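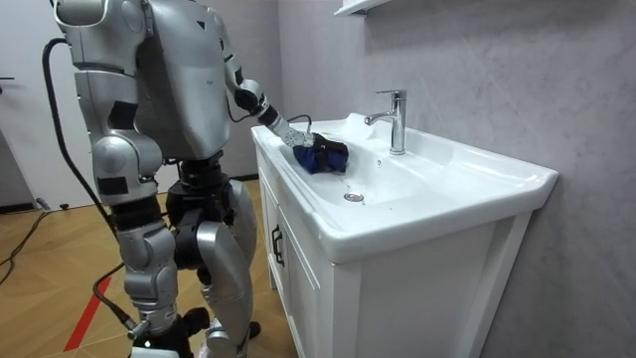 Nusrat Hashmi asks why a basin needs a unit of its own when the whole bathroom was covered in one afternoon last year. The short reply is that most complaints recorded at Trergate in July concerned basins, and that the earlier session gave them a single paragraph.

Courses > Housekeeping Practice > Unit 7: The Vanity Basin

Last updated: April 19, 2012

Purpose of the unit

Students will learn to clean a ceramic vanity basin to the standard set out in the Grestow course handbook. The unit covers the bowl, the drain, the faucet and the surrounding top. Toilets, tubs and tiled walls are treated separately.

Glazed ceramic is hard and smooth, but it scratches when grit is dragged across it. Most damage seen in older basins comes from scouring powder and from dry wiping. Students should therefore rinse before any cloth touches the bowl.

Order of work

1. Clear the top of all personal articles and set them on a clean towel. Guest property is never placed on the floor.

2. Rinse the bowl with warm water. Direct the water down the walls and toward the drain.

3. Apply 7 ml of neutral cleaner to a damp cloth. Do not pour cleaner into the bowl.

4. Wipe the inner walls from the rim downward, turning the cloth to a fresh face as it becomes soiled. Include the area under the rim and the overflow hole.

5. Look closely at the floor of the bowl before going on. Small dark specks tend to gather on both sides of the drain, and a faint tan streak may run toward it. Both are easily missed on white ceramic when the light comes off the curved edges. Move the cloth off the side of the basin and check beneath it as well.

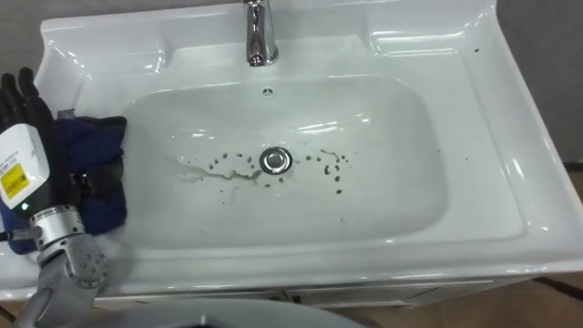

6. Lift the stopper, if it is of the pop-up type, and wipe the metal ring below it. Hair is removed by hand with a glove and placed in the waste bag - it is not rinsed down.

7. Clean the faucet last, beginning at the base, and buff it with a dry cloth.

8. Rinse the bowl once more and dry the top, including the front lip.

Cloths

One cloth is assigned to each basin. Cloths used on a basin are not used on any other fixture. The training rooms hold 200 cloths, and 300 will be on hand when the Wornell wing opens. Used cloths go into the covered bin at the end of each practice round.

Assessment

Students are assessed in Room 381, singly, with an instructor present. The bowl is inspected from above and again from a low angle at the front edge. Specks left at the drain require a repeat of steps 4 through 8.

Comments (7) Share (0)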